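I moved my whole kitchen out for a floor refinish last May, and I've since helped two neighbors on Gretach Street do the same, so I have opinions (so many opinions!) about setting up a temporary kitchen that doesn't make you cry. You need one table, one outlet you trust, and a free Saturday morning.

## Pick the table first

Go for something you can wipe down fast. Mine was white, and every crumb showed, but that got me cleaning it after each meal. Put the toaster oven down before anything else and let the rest fit in around it. Check the manual for how much space it wants on the sides and back, and plug it straight into the wall, please, no skinny extension cords.

Then bring out only the stuff you reach for every day. Ketchup made my list, obviously. One plate per person, one mug, one bowl.

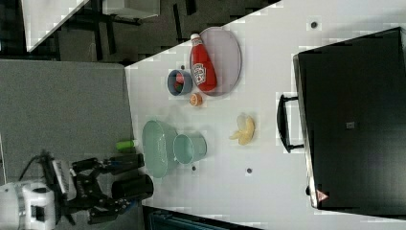 ## Box up everything else

I used medium boxes from Flelton, the storage place out past the highway, and paid 25 dollars for the bundle. Write on two sides of each box, and write what's really in there. "Kitchen misc" will haunt you at dinnertime when you want the can opener.

Keep one box open near the table for backups: foil, dish soap, trash bags, a spare sponge.

## Sort out water and dishes

I washed up in the bathroom sink with a Mita dish tub, and it was fine once I quit using so many pans. Scrape plates really well into the trash first, because bathroom drains are fussy. Dry things right away and put them back on the table so you don't end up with a pile next to your toothbrush.

## Keep the air moving

Cooking in a room that wasn't built for it gets stuffy quick. Crack a window, and if you've got a fan, point it so the air heads outside and doesn't blow across your food.

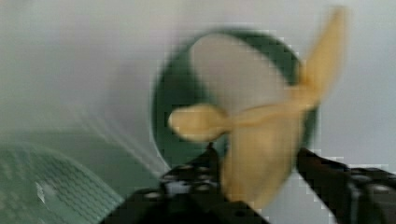

I also stopped making fish for the whole stretch, and bacon only happened once (the curtains smelled like breakfast for days). Sheet pan veggies, quesadillas, and baked potatoes all did great. Set a timer for everything, and don't wander off while the oven's on.

When the floor's done, move the fridge back first and the table stuff last, so you can still make lunch in between.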